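# Picking blocks without shoving the neighbours: what I did on the Grudton planner

My half of the project was the software that decides which block to go for next, and how the arm should come down on it. Flurina Auer had the perception side, so whenever I say "the pose came in wrong" I mean it with love (she has her own report and I'm sure I feature in it).

We called the planner Grudton. The first version was embarrassingly simple: take the list of block poses, choose the one with the best confidence score, come straight down. It worked nicely in simulation, where I had forgotten to give the bin any walls! On the KUKA it kept asking for wrist angles that would have put the cables into the side of the bin, and the safety check quite rightly said no.

So version two got a proper collision model. I wrapped the hose and cable bundle in four fat capsules, which is crude, but it meant the planner stopped pretending the wrist was a tidy cylinder.

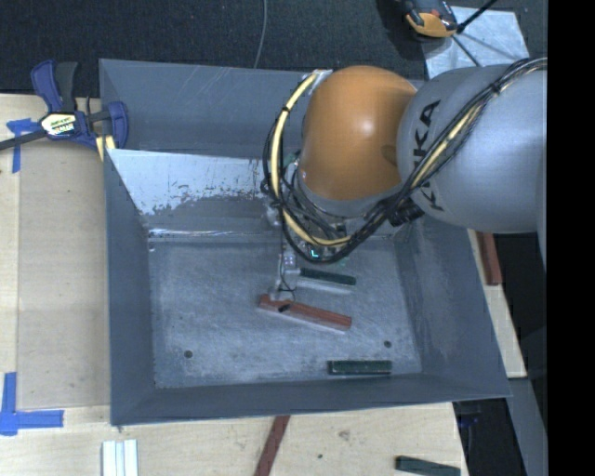 The next headache was blocks lying close together. If two poses are nearly touching, the fingers need a gap to drop into, and Grudton had no idea what a gap was. I added a score that samples 200 approach angles for each block and throws out any where a fingertip would land on a neighbour. That was far too slow at first, 40 seconds for a single pick, until Flurina spotted that I was rebuilding the bin mesh inside the loop. Moving one line fixed most of it. I was delighted and also slightly ashamed.

I'm still not happy with the slopes. A block leaning on the sloped side gets a pose that is a few degrees out, and the planner trusts it completely. I'd like to pass the uncertainty through from perception and have Grudton leave those blocks till last, but the message format doesn't carry it yet. My branch has a half-finished version, with the tests switched off for now.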